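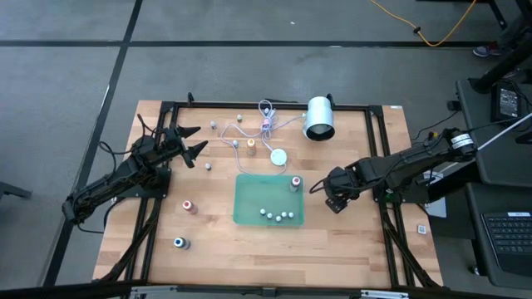 A reader wrote in after the September page: our club gets through practice fine, but the first half hour goes to hunting for parts and the last half hour goes to arguing over whose turn it is to sort them. Do you have a system?

We have a few habits, most of them picked up while getting ready for the Surnport pick-and-place meet.

Tips for a robot arm practice table

Put tape on the table for start positions. Painter's tape is fine for one season. After that it leaves glue, and a little cooking oil on a rag takes it off.

Start with things that stand up by themselves. Pegs and small bottles are good. Save cables for later in the term. A thin cord never lies the same way twice and new drivers get discouraged.

Use a bin or tray with low sides for the first runs. Go to a taller one when the team can do seven clean drops in a row.

Empty and rinse any bottle before it goes on the table, then screw the cap on tight. Sticky bottles collect dust, and the dust ends up on the fingers.
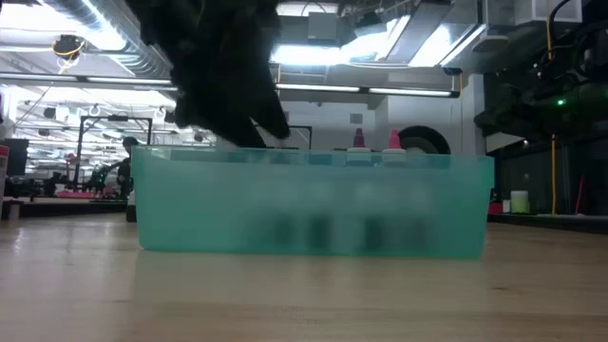

Bottles with nozzle caps in a see-through bin.

Wipe the gripper fingers before every session. A damp cloth does for rubber. If you use fabric covers, take them off and shake them out, and keep a spare pair.

Keep the object set in one lidded box with a list taped inside the lid. Our list has 12 lines. Whoever packs up checks it and initials it.

Coil extension cords before anyone pulls a bench out. We use the over-under coil and a hook-and-loop strap.

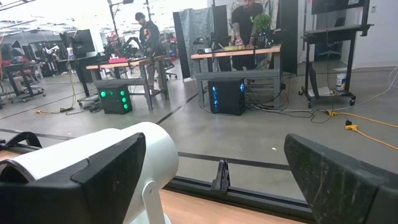 Give each bench its own log book too. Write down the object, the bin used and whether the drop counted. The Escobedo team kept theirs in pencil and had 817 tries logged by the time they left for the meet, so picking which objects to drill was easy.

Limit turns to four tries per driver, then swap. The next driver resets the table.

The blank log sheet and the box list are on the Kellano downloads page. Print the log sheet double-sided.

Last updated March 2026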